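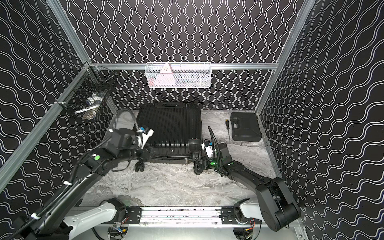
Photograph: Talha Memon / Fendard

Chapter 3
Looking After Luggage

Most of us own a suitcase, and most of us give it very little thought from one holiday to the next. It lives on top of the wardrobe or under the spare bed, gathering dust and the odd lost sock, until somebody needs it in a hurry. Then a wheel sticks on the station platform and we wish we had looked at it sooner. This chapter is all about looking at it sooner, and I hope you will enjoy it as much as our evening classes at Stunemgate always seem to.

You will need very little to begin with. A firm floor, a good light and one decent screwdriver will carry you a surprisingly long way, and a basket or two fixed to the wall will keep the odds and ends from wandering off under your feet. If your tools came in a carrying case, keep it close by – you will be glad of it when it is time to tidy up.

We start with the hard-shell case, partly for its popularity and partly for its simplicity. The ribs that run across the shell do more than look smart. They stiffen a fairly thin skin, much as the folds in a paper fan stiffen the paper, so that the case can be knocked about in a luggage hold without caving in.

Stand your own case upright first and try the carry handle with a gentle tug. Then lay it down on its side, which brings the wheels off to one end where you can get at them comfortably, and follow the zip seam slowly along with a fingertip. Take your time over this! A missing tooth is easily felt and very easily overlooked.

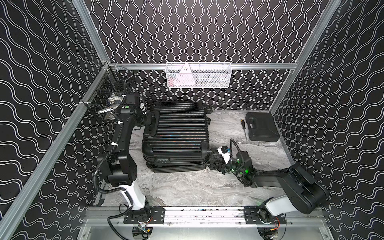 3.1 Wheels and how they wear

Spinner wheels turn in every direction, and they pick up hair, grit and carpet fluff from every direction too. Before you reach for the screwdriver, give each wheel a slow turn by hand and listen to it. A faint rumble is nothing to worry about, but a grinding sound means there is cleaning to be done – we shall come to that in a moment, once you have found out how your wheels are held on.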